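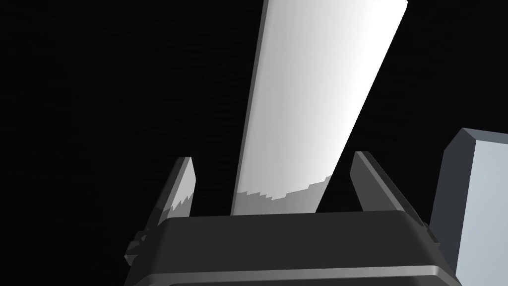
So I finally finished the regimental history I've been dragging around since May, and my head is still full of it. Three hundred pages on a single rearguard action at a river crossing called Mukholm, and I would happily have read 300 more.

If you don't know the story (I didn't!), a worn-out infantry company was told to hold the Mukholm bridge until the rest of the column got across and away down the Arnum road. They had 46 men fit to fight, one mortar, and a field telephone that worked when it felt like it. The order said to hold until dark. They held until just after four in the morning, and 13 of them walked into Arnum the next day.

The author, Bohdan Lytvynenko, spends a whole chapter on the telephone, which sounds like a terrible idea and is my favorite part of the book. The line ran along a ditch to a farmhouse in Tirnent, and every time a shell cut it somebody had to crawl out and find the break with his fingers, in the dark, in freezing water. One signaler named Kobzar went out so many times that the log just says "K. out again" over and over. I had to put the book down for a bit after that.

I do have a couple of gripes. The maps are awful - tiny gray things with the river squashed into the fold, so I ended up drawing my own on the back of an electric bill. And he keeps calling both bridges "the bridge." There's a road bridge and a railroad bridge, and they're on opposite sides of town! I got completely lost in chapter six and had to go back twice.

Darcy Tamihana, who lent me the book, thinks the company commander should have pulled back at dusk like he was told he could. I go back and forth. The last trucks didn't clear the Arnum road until well after midnight, but he had no way of knowing that with the line down - he was guessing. We argued about it over pie for most of an evening and didn't settle it.

Next up is the engineers' side of the same retreat, if I can find a copy that doesn't cost a fortune. If you've got one sitting on a shelf, let me know in the comments!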